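4.2 Open-day demonstration

The simulated cell was shown to outside visitors in October, during the open day at the Retach laboratory. The aim was modest. We wanted to know whether people with no background in manipulation could phrase pick requests that the Veloso parser would accept, and whether the tabletop layout held up when strangers chose the target object. Lorcan Hayes ran the operator station and Ho-yin Kuo kept the log. All visitors worked from the same scene file, which places a single Franka arm beside a wooden table carrying food items, a bowl, a knife and a carved vessel (Figure 9). Visitors typed one request each, and 200 requests were kept for analysis.

Figure 9. Demonstration scene, with the gripper over the far part of the table.

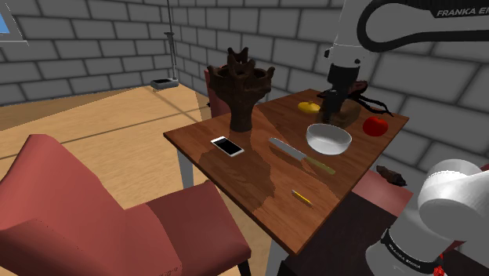

4.3 Viewpoint and occlusion

Requests were entered while the visitor looked at one of 4 rendered views. The choice of view mattered more than we expected. The carved vessel is tall and irregular, and from the near side of the table it hides small items placed behind it. Visitors at that view often named only the bowl or the knife. The shadows on the tabletop caused a second problem: the Naltex segmenter sometimes merged a dark patch with the object next to it, and the proposed grasp point moved off the object. 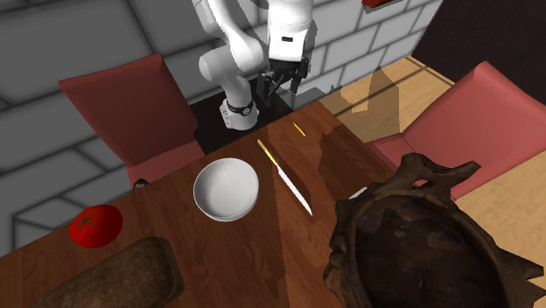
Hayes changed the default view at midday, and requests logged before and after the change are reported separately. Requests that named an object by color were parsed more reliably than those that used position words – "the one behind the bowl" was read differently depending on the view. We did not correct for this during the session. Knife requests were parsed and logged, but motion was disabled for them under the Onedell safety profile, so they are left out of the grasp results in Section 5.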